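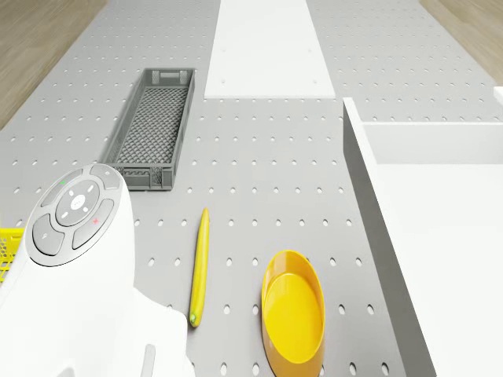
Attachment 1 – gray crate on perforated top, render

Search tickets
Filed under: Shipping labels / Printing
1 min read

Ticket 1678 – Solange Grewal, Sornholm

Label run stops at 20 of 1000. Queue says done, its not. Restarted Ristus twice, same thing. Swapped the roll – no change.

Update, Sunday: old driver was still set as default. Removed it, reprinted the batch, all 1000 out. Endale site has the same printer, pls check thier default too. Leaving open till they reply.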